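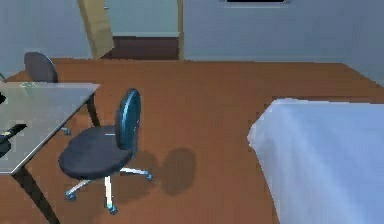
2. Les seuils, les circulations et le mobilier

Dans la séance précédente, nous avons étudié l'orientation du logement et la lumière. Nous passons maintenant à l'intérieur de la pièce. Le seuil est l'endroit où l'on quitte un espace pour entrer dans un autre. Il est marqué par la porte, mais aussi par le sol, par la hauteur du plafond ou par un changement de couleur.

Le vantail d'une porte occupe de la place quand il s'ouvre. Sur le plan, on dessine toujours le quart de cercle de son débattement. Beaucoup d'étudiants l'oublient, et placent ensuite une armoire à cet endroit.

Vocabulaire à connaître :
le dormant (partie fixe de la porte)
le vantail (partie mobile)
le débattement
le dégagement
l'allège

Cas étudié : l'appartement Mever. C'est un logement de 71 m² avec une seule chambre, qui sert également de bureau. Le propriétaire voulait garder le lit et la table dans la même pièce. Le cabinet Jedik a proposé deux plans. Dans le premier, la table est contre la fenêtre et le passage vers le lit devient trop étroit. Dans le second, la table est déplacée vers le mur latéral et le passage est libre. Vous trouverez les deux plans dans le dossier Gilani, à la cote 1429. Je vous demande de les redessiner à l'échelle 1/50 avant le prochain cours.

Attention : une chaise de bureau n'a pas la même emprise quand elle est rangée et quand elle est utilisée. Il faut dessiner les deux positions, la deuxième en pointillé. 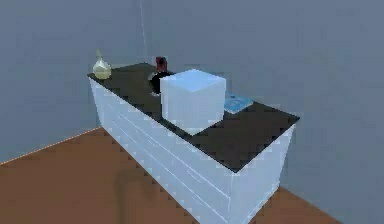 2.3 Le meuble bas

Nous appelons meuble bas tout rangement dont le dessus reste plus bas que la poitrine d'une personne debout. La commode en est le type le plus courant. Elle a deux fonctions : elle contient, et elle porte. Un plateau sombre sur un corps blanc rend la deuxième fonction plus lisible, surtout lorsqu'il déborde un peu.

Pour les tiroirs, on compte la profondeur du meuble, puis la profondeur du tiroir ouvert, puis la place de la personne qui se tient devant. La somme de ces trois valeurs donne le dégagement nécessaire. Dans l'appartement Mever, la commode prévue mesurait 200 cm de long et il a fallu la changer de mur.

Exercice. Relevez chez vous un meuble bas et notez ses dimensions, fermé puis ouvert. Ajoutez une coupe à main levée. Le travail est à rendre en mars, sur feuille A3, avec le nom écrit au dos.

À lire pour la suite : le chapitre sur les rangements intégrés, sans les annexes.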